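Washing up in a hard water area, white film on everything

Posted in Kitchen and Laundry

Zdzisław Sikora
We moved to Bastavden in March and the water is very hard. Plates come out of the rack with a chalky film, and anything see-through looks cloudy after a week. I wash by hand, no dishwasher and no room for one. I have tried a different washing-up liquid (Cudent) and it made no difference. Is there a cheap fix, or do I need a softener? The landlord says no to plumbing work.
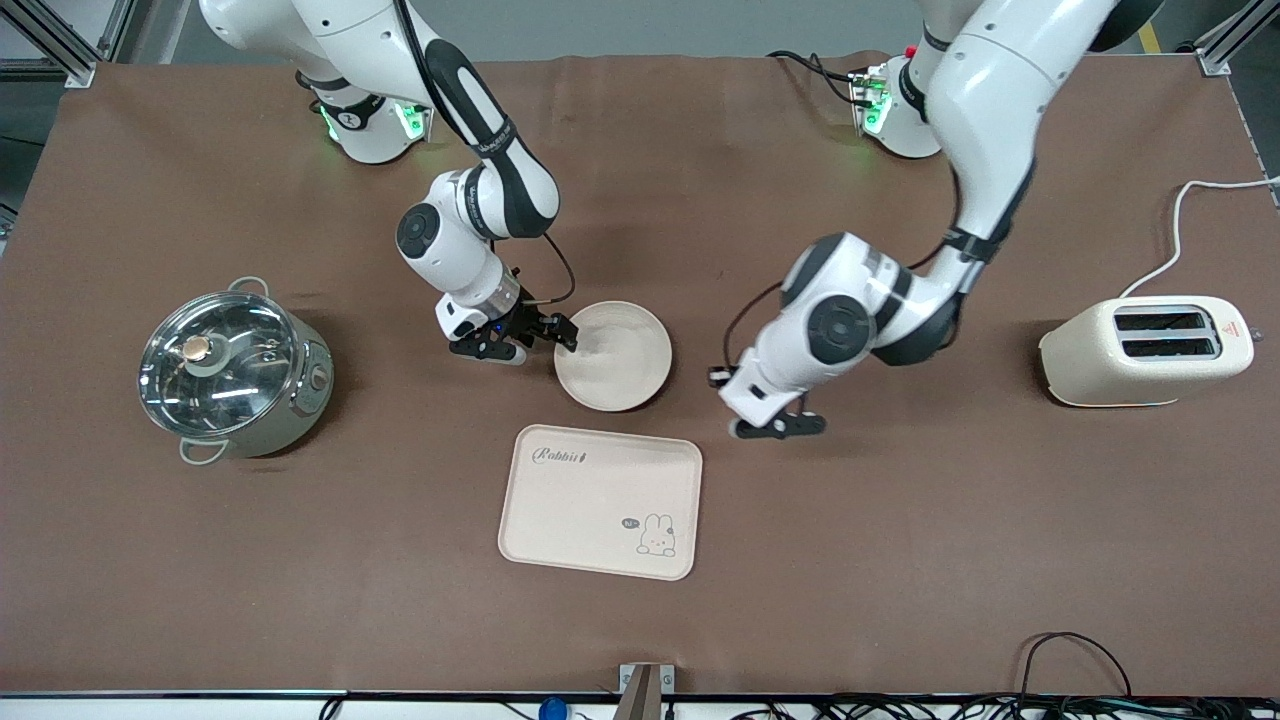 The cream plate on the brown mat

Hemant Gautam
You don't need a softener. The film is limescale left behind when the water dries, so don't let it dry on its own. Rinse in the hottest water you can stand and dry with a cloth straight away.

For what is already there, mix one part white vinegar to 4 parts warm water, soak for 40 minutes, then rinse well. Keep vinegar off aluminium and never mix it with bleach. Clear pots need doing more often than white things, as scale shows up sooner on them.

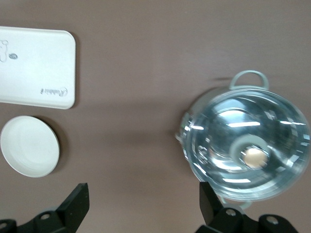
Clear pot, with the white tray and round lid

I do mine every 7 weeks or so. Citric acid works too and smells less.

brekov59
just buy a filter jug and rinse with that. bit of a faff but it works for glasses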